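I got to the Anozie orchard open day at 8:15, well before the coffee was ready, and I'm so glad I did. The mist was still sitting between the rows and Hadiza Usman was already handing out paper maps with the tasting stops circled in pencil.

The orchard has 2,990 trees (Hadiza told us twice, and I would too if they were mine), most of them apples, with a small block of pears by the road. We walked the old side first. The trees there are tall and knobbly and have to be picked from ladders, and the fruit tastes like nothing I've had from a store — sharp at first, then almost like honey. I went back for seconds of a striped one called Stoltano and wrote the name on my hand.

After that Ankit Prajapati took our group through grading and storage. I expected to be bored and I wasn't! He talked about bruising for a good while: how a drop of a few inches can leave a brown spot that takes days to show, why pickers keep their nails short, and why he likes shallow bins better than deep ones. 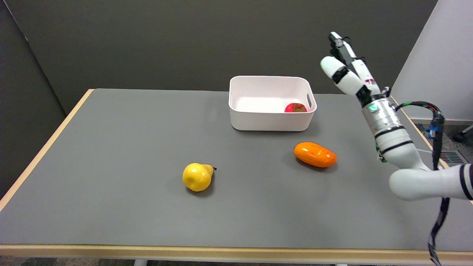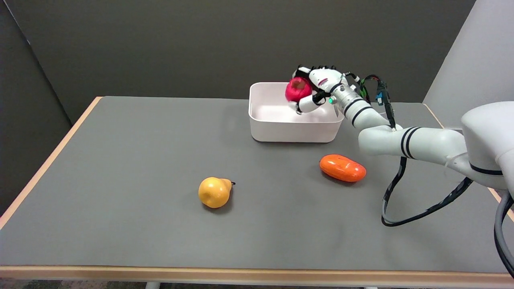 The cold store came next. It holds 18 varieties, each on its own shelf with a chalk label, and the smell when the door slides open is wonderful. Ankit let us compare two apples of the same kind, one picked that morning and one kept since last season. The older one was softer, sure, but sweeter, and half the group liked it better.

Lunch was in the barn: cheese toast, cabbage slaw and four kinds of pie. Suleiman Jibrin, who runs the press, poured juice straight from the spout and let the kids turn the handle. His Kulon blend is cloudy and a little bitter, and I bought two bottles.

Parking is in the lower field, so bring boots. The path past the pond gets slick, and the shuttle cart stops at 3:30. Dogs are fine on a leash in the old side only. The next open day is in December, for pruning, and Hadiza says visitors can take cuttings home. I've already put my name on the sheet.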